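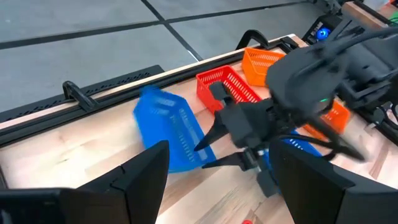
Blue, red and orange mesh baskets on the butcher-block top. Black rail and two clamps along the far edge.

Emerson Meireles
Thread on the bench and the basket system. Several people asked for the color code and the finish schedule, so both are in the posts below, along with the things I would change.

The top is butcher block, 39 mm thick, bought as an offcut from Falcão. It was planed on one face only. I put the planed face down and sanded the other by hand, which took longer than it should have.

There are a few darker knots toward the front. I filled the one that had a crack running through it and left the others alone. They are sound. A fingernail doesn't catch on any of them.

Finish is hardwax oil, two coats, 23 hours between them. The can says 12. August was humid and I gave it the extra time. I recoat the front third once a year and the rest when it looks dull.

Light wood shows pencil marks, graphite dust and coffee. It also shows a dropped M2 screw immediately, and on the old dark laminate I lost one a week.

The black metal rail along the back edge exists so that clamps have something to grip. Clamping to the wood itself dents it. The dents steam out with a damp cloth and an iron, but you only want to do that a couple of times in the same place.

Rail fasteners: bolts into threaded inserts. I used wood screws the first time and they worked loose by spring. If you are drilling for inserts in end grain, go one size up on the pilot hole or the block will split.

The slotted black panel is bolted to the left part of the rail. I keep cable ties through the slots on weeks when there is wiring to do. Otherwise it has no daily job and I could take it off.

Two clamps stay on the rail permanently. I used to store them in a drawer and spend time looking for them. They stick up above the edge, so anything long has to be turned to clear them.

Now the baskets. Plastic mesh, small, rectangular, bought loose from a Tuver closeout bin. No lids. They are sold for bathroom shelves, I think. The label was half gone.

Color code:
Blue: to be sorted.
Red: damaged or out of spec, do not use.
Orange: sorted and checked, ready to go back in the drawers.

Orange gets more than one basket and they are interchangeable. When one fills up, start the next. Do not split by part type at this stage. The drawers do that.

Blue is the one that moves. It gets pushed around the table all day. Red stays within reach and orange goes toward the back, where it is harder to drop something in by accident.

Earlier version used a label on every basket and all the baskets were white. Labels peel off mesh because there is nothing for the adhesive to hold. Color has needed no maintenance so far.

Limits of mesh: anything smaller than the openings goes through the wall. Washers under M4 and most springs need a cup inside the basket. I use the bottoms of yogurt pots.

Advantages of mesh: sawdust falls out the sides, you can rinse the whole thing under a tap, and you can see from across the bench whether there is anything in it.

Last full sort was 1187 pieces of mixed hardware from two inherited coffee cans. It took three evenings. Red ended up with 70 of them, mostly stripped machine screws and bent cotter pins. Those went to metal recycling.

Floor is gray tile in large squares. The joints between tiles sit slightly low, so a bench leg on a joint will rock. Mine did. I moved the bench a hand's width and the rocking stopped. Try that before buying adjustable feet.

Question from the replies: would a Distness workbench do the same job for less effort? Probably. I have used one at a friend's place and the surface was fine. The rear edge was too thick for my clamps, but newer ones may differ.

Another one: do the baskets slide? On oiled wood, yes, easily. I cut squares of Zellia shelf liner for the orange ones. Blue doesn't get a liner, it needs to slide.

What I would change: rail 5 cm longer on the right, and round over the front edge of the top before oiling. I did the edge afterward and had to redo the finish along the whole front.

Dimensions of the top, asked twice: 140 by 70 cm. Insert spacing on the rail is 20 cm. I'll post the drawer layout when I have finished relabeling it.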